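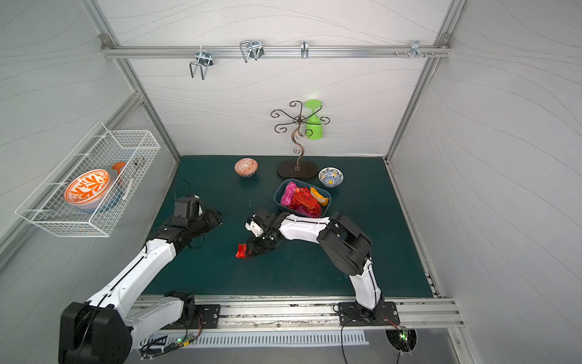
Javiera Aravena

Filed under: Bench Notes / Two-Arm Cell

1 April 2019

Right arm back on the rail after the wrist swap. Olga did the mechanical part yesterday evening and left me the old joint in a bag on the shelf, labeled. I did wiring, zero and the first runs this morning.

Mounting plate first. Two of the bolts into the extrusion were only finger tight when I got to them, so I pulled all of them, wiped the threads and went round twice. The T-nuts from Reklow are fine but they like to sit crooked in the slot and feel tight when they aren't. Rock the arm by the base after tightening. If the plate ticks, it isn't seated.

Cable: the gripper cable now has a longer loop above the wrist. The old one was short enough that it pulled at full roll, and I think that is what wore the connector in the first place. Thanakorn wants a clip on the second link. I tried one and it snagged when the elbow folded, so it's off again. Leaving the loop free until we have something better. Left arm still has the loop it had before, no complaints there.

Zeroing took three tries. First two I had the arm powered before the jig was in and the base joint crept. Order that works:

jig in, power on, wait for the green light on the board, read all joints, write offsets, power off, jig out, power on again and check.

Wrist roll offset came out at 119 counts. Before the swap it was 195, so anyone loading the old calibration file will see the gripper come in visibly twisted. I renamed the old file and moved it out of the config folder. Please don't move it back.

Test setup is the usual teal table with the wall basket on the left, the mug tree at the back and the blue tray of snack packets in the middle. Right arm does the tray, left arm does the basket side. I used the red packets for the first picks because they're the most crumpled of the lot and the grip on them is never the same twice. Good for finding slop in the fingers.

Ran 29 picks with the right arm, lift out in front of the tray, hold, put back. Dropped two. Both were pinched by the end seam only, and that's where I aimed them, so I'm not blaming the wrist. No clicking and no fault codes. The joint got warm but less than the old one did.

Things I noticed while standing there:

– The little white bracket on the right gripper can be pushed sideways with a thumb. Retightened, no threadlocker yet. Delia has the bottle.

– Wiring by both front boards is a mess again. I can still see the green lights, but getting a probe in there means moving half of it. Needs an hour and a bag of ties.

– Hooks on the back rail: the clamps slide if you lean on them. Mark the positions with paint pen before the next hook runs, otherwise the saved poses are worth nothing.

– The vent grille below the rail collects crumbs and bits of wrapper. Vacuumed it. Should go on the weekly list.

Speed limit on the right arm is set to half in the config and stays there until it has run a full day. Left arm is at normal speed, which looks odd when both move together, and the two-arm sequences will time out at the handover step. Skip those for now.

Spare wrist: we have none. The one Olga fitted was the last. I wrote to Valdebenito for a price on two more and copied Josefina. The last pair we bought was in December and came to 899 with shipping, so expect that or worse. The old joint may be repairable, the gears feel fine by hand and only the connector side is bad. Thanakorn will open it up when he has the bench.

Next: full day on the right arm, then recheck zero with the jig. If the roll has moved, look at the horn screws before touching the offsets.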